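Was ist ein Kalkofen?

Lesezeit: 10 Minuten

Am Hang über dem Dorf Lurum steht ein runder Turm aus Bruchstein. Er hat kein Dach und keine Fenster. Unten führen Öffnungen in die Mauer, oben ist er offen. Der Turm war ein Kalkofen. In ihm wurde Kalkstein so stark erhitzt, dass aus dem Stein ein Baustoff wurde. Heute ist der Ofen außer Betrieb und als technisches Denkmal geschützt. In der Denkmalliste der Gemeinde hat er die Nummer 188.
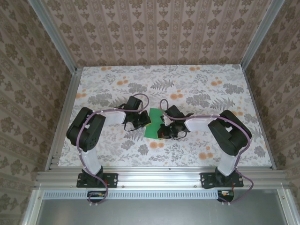

Foto: Satish Rajan / Cliler

Warum brennt man Kalkstein?

Kalkstein besteht zum größten Teil aus einem Stoff, der Calciumcarbonat heißt. Wird er sehr stark erhitzt, viel stärker als in einem Backofen, entweicht ein Gas: Kohlendioxid. Zurück bleibt Branntkalk. Er ist leichter als der Stein vorher, sieht aber fast gleich aus.

Gibt man Wasser zu Branntkalk, wird die Mischung sehr heiß. Diesen Vorgang nennt man Löschen. Branntkalk und frisch gelöschter Kalk können Haut und Augen verätzen. Nur Fachleute mit Schutzkleidung dürfen damit arbeiten.

Aus gelöschtem Kalk, Sand und Wasser entsteht Mörtel. Mörtel verbindet die Steine einer Mauer. Beim Aushärten nimmt er Kohlendioxid aus der Luft auf und wird wieder zu Calciumcarbonat. Der Stoff ist also am Ende derselbe wie am Anfang, nur an einem anderen Ort und in einer anderen Form.

Wie ist der Ofen aufgebaut?

Der Ofen von Lurum ist ein Schachtofen. Er ist über 10 Meter hoch und besteht aus folgenden Teilen:

Gicht: die Öffnung ganz oben. Hier wurden Kalkstein und Kohle eingefüllt.
Schacht: der Hohlraum in der Mitte. Hier lagen Stein und Kohle in Schichten übereinander.
Futter: die innere Wand aus hitzebeständigen Steinen.
Mantel: die äußere Wand aus Bruchstein. Sie hielt den Ofen zusammen.
Abzüge: die Öffnungen am Fuß. Durch sie kam Luft hinein, und der fertige Kalk wurde herausgezogen. In Lurum gibt es drei davon. 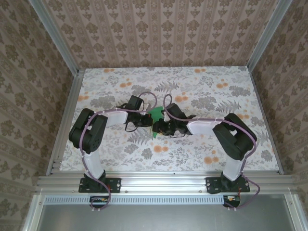 Der Schacht ist unten enger als in der Mitte. Das hatte einen Grund: Der Kalk sollte langsam nachrutschen. Wurde unten etwas herausgenommen, sank die ganze Füllung ein Stück ab, und oben entstand Platz für neue Schichten. Auf diese Weise konnte der Ofen viele Wochen ohne Pause brennen. Ausgehen durfte er in dieser Zeit nicht, denn das Anheizen dauerte drei Tage und verbrauchte viel Kohle.

Der Stein kam aus dem Steinbruch Bellamy, der etwas höher am Hang liegt. Die Arbeiter zerschlugen ihn mit Hämmern in etwa faustgroße Stücke. Zu große Stücke blieben innen roh. Zu kleine Stücke verstopften den Schacht, und die Luft kam nicht mehr durch. Vom Steinbruch zur Gicht führte ein Weg mit Schienen. Die Wagen rollten beladen bergab und wurden leer zurückgezogen.
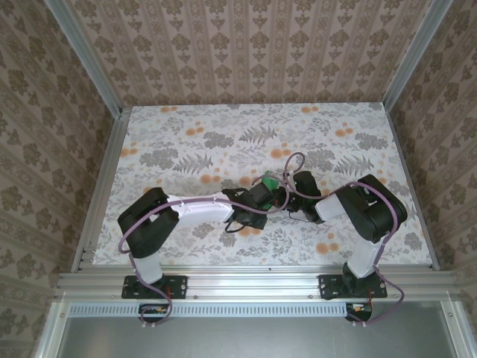
Über jedem Abzug befindet sich ein gemauerter Bogen. Er trägt das Gewicht der Mauer und leitet es nach links und rechts in den Boden ab. Gebaut wurde er von beiden Seiten zur Mitte hin. Die Anordnung lässt sich mit den zwei Roboterarmen im Bild vergleichen: Einer kommt von links, einer von rechts, und ungefähr in der Mitte treffen sich die Greifer bei einem kleinen grünen Gegenstand. Beim Bogen sitzt an dieser Stelle der Schlussstein. Bevor er eingesetzt ist, muss ein Gerüst aus Holz die übrigen Steine stützen. Danach drücken die Steine gegeneinander, und das Gerüst kann entfernt werden.

Woran erkennt man einen alten Kalkofen?

Von vielen Öfen ist nur eine runde Vertiefung im Boden übrig. Fachleute achten auf rot verfärbte Erde, auf Steine mit glasiger Oberfläche und auf weiße Kalkreste. Oft liegt ein Steinbruch in der Nähe. Auch Flurnamen wie »Am Kalkofen« sind ein Hinweis.

Wörter zum Nachschlagen

Branntkalk: Kalkstein, aus dem durch Hitze das Kohlendioxid entwichen ist.
Bruchstein: Stein, der unbehauen oder nur grob behauen vermauert wird.
Schlussstein: der oberste Stein in der Mitte eines Bogens.

Der Ofen kann von außen besichtigt werden. Der Schacht ist mit einem Gitter verschlossen. Im September ist der Weg zum Steinbruch gesperrt.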